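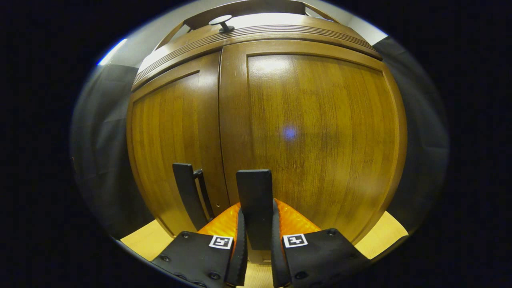

The Things We Keep for Later

My grandmother had a good tablecloth. I know this because she told me so every Christmas while we ate off the bad one. When she died we found it still folded in tissue paper, with a receipt from a store in Cindport that closed before I was born.

I thought about that tablecloth a lot this August, when I moved out of the apartment I'd had for nine years and had to touch every single thing I owned. I found 31 candles. I'd lit maybe two of them! There was a bar of soap so fancy I'd never unwrapped it, and it had stopped smelling like anything at all.
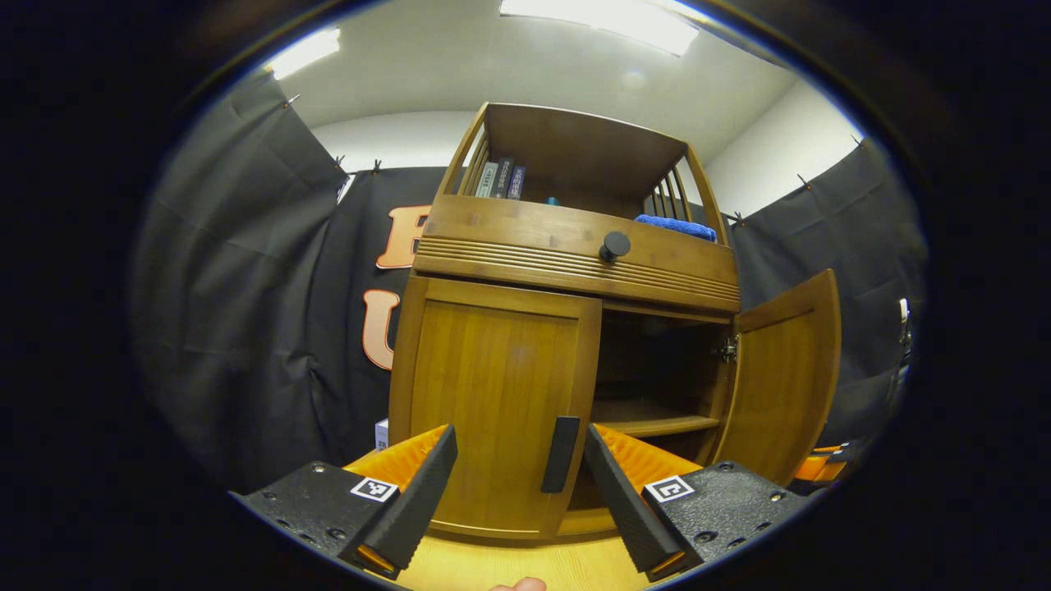
Rungnapa Nakpan

So I made myself a rule, and I've been (mostly) sticking to it. If I own it, I use it. The nice olive oil goes on Tuesday-type pasta. The silk scarf comes to the grocery store with me, and yes, it now has a small mustard situation near one corner.

My sister thinks I've lost it. She's a saver, worse than Grandma, and she has a bottle of perfume from her honeymoon that she sniffs but won't spray. We argued about it on the phone for an hour. Her point was that using a thing up means you don't have it anymore, and I didn't have a great comeback -- I miss the first candle I burned down, the fig one. It made the whole place smell like somebody's vacation.

But I also remember burning it. I was 34 that week, it was raining, and I had soup and a library book and my feet up on a box I hadn't unpacked. The other candles I couldn't pick out of a lineup.

As for the tablecloth, it came to me because my sister was scared of it. I put it on for a plain old dinner with friends, and someone knocked over a glass of red before we'd even sat down. She was mortified. I got the salt out, we moved the bread over the wet part, and we stayed at that table until almost one in the morning.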